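Floral bedspread

A floral bedspread is a decorative top cover for a bed, printed or woven with flowers. Few household textiles are so cheerful, and few show off a pattern so well!

The peony is a great favorite, its wide, ruffled blooms filling a large surface beautifully. 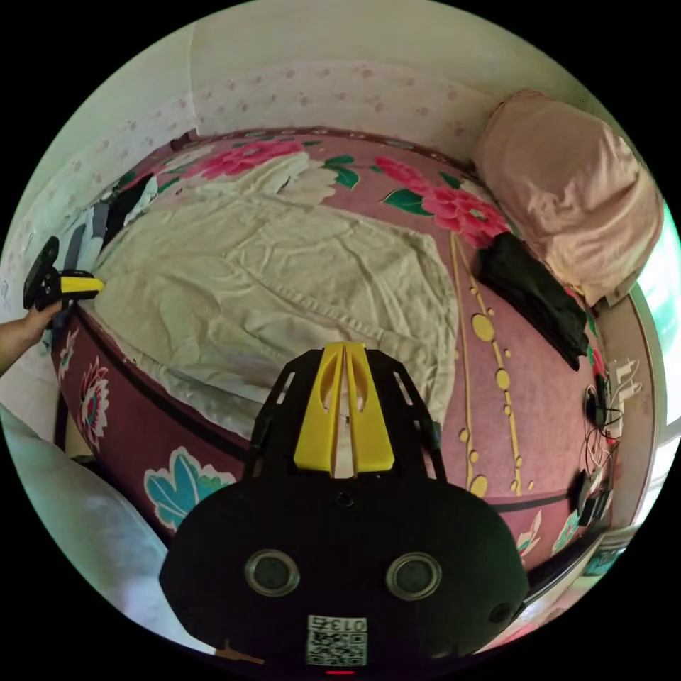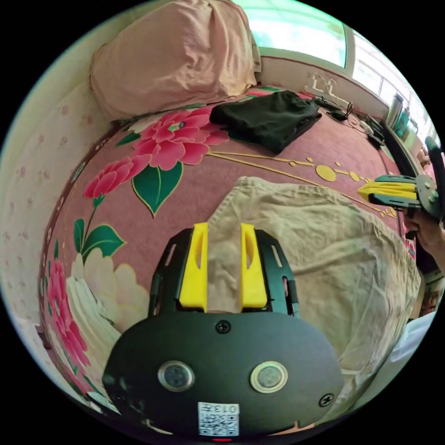

Makers usually plan a large print around the whole bed, so that it looks good from every side. Big blossoms carry the design and thinner motifs tie it together, as with the dotted line that runs across a pink peony spread and slips along near a crumpled, pale sheet. The Jalon pattern book, compiled by Sheyla Muñoz, records 366 floral designs, and a remarkable number of them use dotted vines.

See also: Quilt; Coverlet; Pillowcase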